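ok thread on the sim kitchen data, people keep asking and I keep saying "later". it's later

Goal was 2,000 good demos in sim by Friday. Pick a thing up off the counter, put it somewhere sensible, done. We have 1,112 that I'd let near training. So. Not Friday

Biggest time sink is resets, not driving. Every episode shuffles the counter and every so often you get something spawned half inside something else and it pops across the room. Toss, reload, go again

Paper towel roll is my favorite object and also my enemy. Too wide for lazy grasps, so you have to line up square before closing. Good for the policy I think?? Bad for my wrists 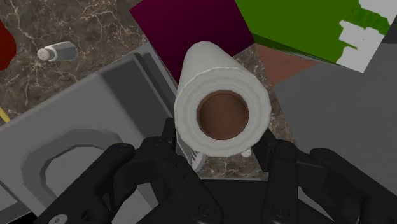
Anyway Mudassar went through the first batch and threw out everything where the operator hovers for ages before commiting. Left us 683 from that batch. I was mad for an hour and then I watched the ones he cut and yeah ok

Hovering is poison btw. The model learns to hover. You get a very polite arm that never touches anything

Rule now – if you miss the grasp, back off and try again, keep recording. We WANT those. If you miss and then sit there thinking, bin it

Someone asked about lighting. We randomize it, also the counter textures, also where the boxes land. Camera stays put on the gripper, we jitter it a tiny bit. Tried jittering it a lot for the Llanos run and the results were soup

Also yes the labels matter. Half of July was me fixing task strings. "put roll away" "move the roll" "roll to the side" – three operators, same task. Nouhaila wrote a little picker so you can't free type anymore and I could of hugged her

Current split: 737 with clutter, the rest pretty clean. Want that flipped. Clutter is where the last policy fell apart, it'd go for the roll and shove whatever was next to it

Next up is the same tasks on the real arm over at Fodham, much smaller set, mostly to see how badly sim lied to us. My guess is friction. It's always friction

If you've done mixed sim + real training, what ratio did you use? replies open, I'm resetting kitchens till 6 anyway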